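Drakov Data | Home | Collections | Tools | Contact

Drumbridge Kitchen Teleop

20/08/2022 — Vlasta Matoušek

This card covers the second release of the Drumbridge kitchen set: simulated demonstrations in which a person steers an arm by remote control. The renders are from the gripper's own viewpoint, with the fingers open in all three.
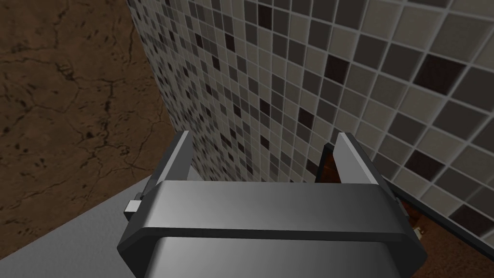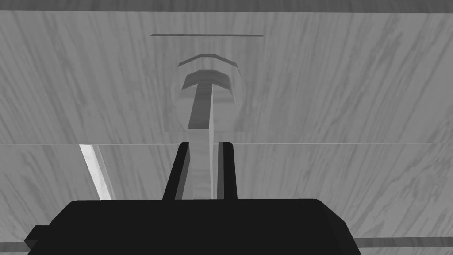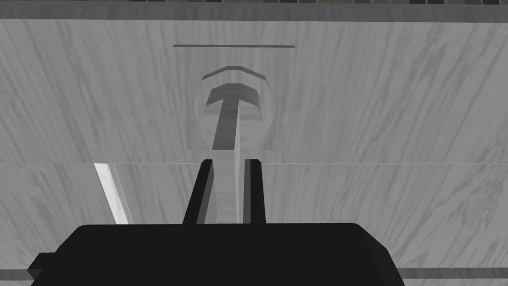
## Contents

The release holds 376 demonstrations, recorded by 2 operators. Each one is a folder with the video, the joint positions, the gripper opening and the raw input from the hand controller. Raw input is kept because the arm lags the operator's hand a little, and some people want to model that. Others can ignore the file.

A plain text instruction goes with every folder. Operators read it before they started and were free to choose their own path. They were asked to move at a steady pace and not to stop halfway to think. Some still did, and we left the pauses in.

## How it was recorded

The operator sits at a desk with a handheld controller and a monitor showing two views, one from the wrist and one fixed. Moving the hand moves the gripper, and the trigger closes the fingers. Holding the side button freezes the arm so the hand can be brought back to a comfortable position — expect short flat stretches in the joint data where this happens.

Recording starts at the first movement and ends when the operator presses stop. Failed attempts are stored in a separate folder and are not part of the main count.

## Known problems

- The wrist view and the joint log can drift apart by a step or two in long episodes.
- Depth is hard to judge from the wrist view alone. Both operators made sideways corrections late in the approach.
- Lighting in the fixed view changed in November. Older folders have the darker setting.
- Surface textures vary between episodes. Don't use them to identify a task.

## Loading

Unpack the archive and point the Emora reader at the top folder. The reader skips failed attempts unless told otherwise. Timestamps are in seconds from the start of the episode.

Related items
Drumbridge Kitchen Teleop, first release
Emora reader: install notes
Yordanov hand controller: setup and button map
Drakov failed attempts archive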